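Bench notebook — gripper pair 2 (the Brandham set)
Sun 29 July

Came in meaning to spend an hour on the left gripper and then go home. Ha. It's now dark out and I have tea on my sleeve, so let me get this down before I forget the order I did things in.

Complaint from Jocelyn was that the left one "feels gritty" closing on thin stuff and that the opening width in the log never quite gets back to zero. I thought it was calibration. I redid the zero twice, closed hard, closed soft, and got 11 counts of offset one time and 17 the next, so no, it moves around, and you can't calibrate away a thing that moves around!

Took the left pair of linkages off. The inner pivot had backed out (maybe a third of a turn, I didn't mark it first, stupid) and there was lint packed behind it. Real felt, you could have made a hat for a mouse. That's the grit. We've been doing nothing but cloth since April and the last clean in this book is well before that. Picked it out with the bent tweezers, wiped the pin, one drop of the light oil and wiped that off too. Threadlocker on the screw, the weak one. Please not the strong one, I spent a whole afternoon in the spring with a soldering iron getting Lemirano's old screws out.

Pads next. The blue ones on the right gripper still have their texture. The left ones had gone shiny at the tips, so I swapped both for new ones out of the Pretus bag. Note that the bag has two thicknesses mixed together and they look identical until you put calipers on them. I've split them into two cups and written on the cups.

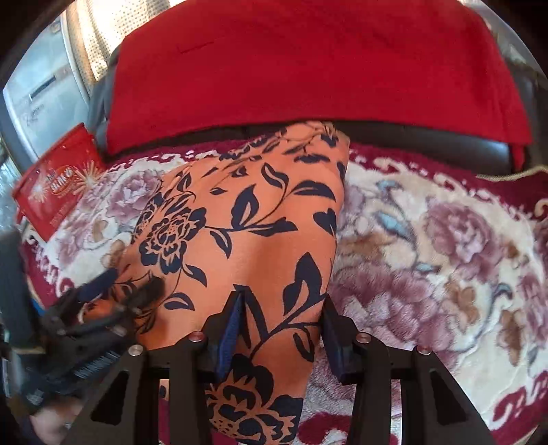 Then cloth again, because that's where Jocelyn noticed it. Printed fabric is my favorite for this — it slides on plush just enough that a bad pad gives itself away, and with a big pattern you can see on playback how far it crept between the fingers. Ran 103 closes on a single layer, then did folds for a while. The feel is so much better! No grit, and the width comes back to the same number every time, give or take one count, and I'll take one count.

Still not happy about two things. The right gripper has a little side play in the outer linkage that I only noticed because the left one is so nice now. It isn't affecting the log yet, so I left it alone and put a dot of paint pen on the screw head to see whether it creeps. Also the cable boot on the left is splitting where it leaves the body. Taped for now. Âu had spares in the gray drawer, but the drawer is all zip ties these days, so somebody knows where they went.

Counter on the left reads almost 4,000 closes, which includes tonight. I'd like to clean behind the pivots a lot sooner next time. Let's say every time we change pads, and write it here, in pen, with initials.

To do:
Order boots, two at least
Check paint dot on the right one after the next long session
Ask Jocelyn to try the left one on something thin and tell me if she still feels it
Put the calipers back (they're in my coat)
Redo the zero on both after the threadlocker has had its night

Left it clamped open on the bench with a note on it. Don't run it before tomorrow, please.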